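Reading time: 4 minutes

Subject: Re: Fingertips for cloth - anyone compared pads?

Hello all,

Sorry for the slow reply, I had this half written on Sunday and then the kettle tripped the electrics and I lost the lot. Take two.

> We've got a pair of small arms and want to get them handling towels and
> fleece. The hard plastic tips that came in the box are hopeless, they just
> skate off. I've seen people mention the Lemaire pads and also the Brinier
> ones, which cost a good deal more. Has anybody run both on fabric? Also, is
> a wrist camera worth the bother or should we just stick one overhead?
> Our controller is the old Florance board if that matters.

Yes, both, and it does matter a bit (more on the Florance further down).

We've been at this on and off since March, mostly with an orange cloth that has become the standard test piece in our workshop. It's bright, it shows up well against a white background, and it bunches up in all the annoying ways that real laundry does. I started with a tea towel and that was a mistake - far too thin and far too well behaved, so everything looked like a success.

The Lemaire pads are the softer of the two. On a thick fold they're lovely. You can come in a bit crooked, press, close, and you've got it. Where they let us down is on a single layer near a hem, where the pad squashes before it bites and you end up holding air. The Brinier ones are firmer and they pick up single layers much better, but they want the approach angle right, and if you come down too hard they shove the cloth along in front of them like a snow plough.

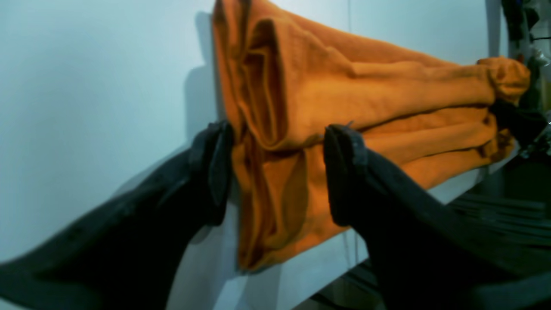 For lifting with two at once I'd go for the softer ones every time. When both sides are hanging on to the same bit of cloth any small disagreement between them turns into a tug, and a pad with some give in it soaks that up. With the firm pads we had to slow everything right down, and even then I could hear the motors grumbling at each other. I did try one of each for an afternoon. Don't bother, it's the worst of both and you'll never tune it.

Now, numbers, because I know somebody will ask. We logged 1,132 grasps across both sets before I lost patience with the spreadsheet, and 116 of those were complete misses where the fingers closed on nothing at all. Most of the misses were near a corner or a loose edge. I haven't split them properly by pad, so please don't quote me on which is better overall! If anyone wants the raw log I'm happy to send it, but be warned that the column headings changed halfway through and I never went back to tidy them.

On cameras: get the wrist camera. Keep the overhead one too if you already have it, but for cloth the close view is what tells you whether you're going to get a fold or just brush past it. From overhead everything under the fingers is hidden at the very moment you care about it. Two things to watch for. Focus is the first, as ours is set for further off and goes soft close in, which I keep meaning to fix. Shadows are the second. We had a bright lamp on one side and the software kept treating a finger's shadow as an edge of the cloth, so we moved to something more spread out and it calmed down a lot.

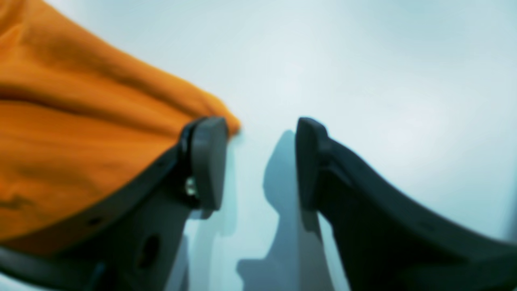

Opening width is the other thing I'd fiddle with before spending any money. I was opening the fingers as far as they'd go, on the theory that more room means more chance of catching something. With cloth it's the other way round half the time - a narrower opening pushed gently into a ridge did far better for us than a wide one trying to swallow it. Try that with what you've got first.

As for the Florance, it'll do the job, but you can't change grip force while the arm is moving, so you have to stop, squeeze, carry on. Fine for one arm. With two it gets tedious and they drift out of step. We swapped to an Ostberg and that part of it went away, though the setup took me the best part of a week and the manual is dreadful. I still have the Florance in a drawer if you want a spare for parts, just pay the postage.

One question back to the list: has anyone found a decent way of sticking pads on so they don't creep round under load? I've tried tape (no) and a contact glue (too permanent, I wrecked a finger getting it off). Screws are all right but then you've got a hard lump close to your nice soft surface, and fleece finds it.

Will write again when I've had a go with something heavier, there's an old bath mat with its name on it.

Cheers

This archive uses cookies to remember your display settings. By carrying on you agree to their use.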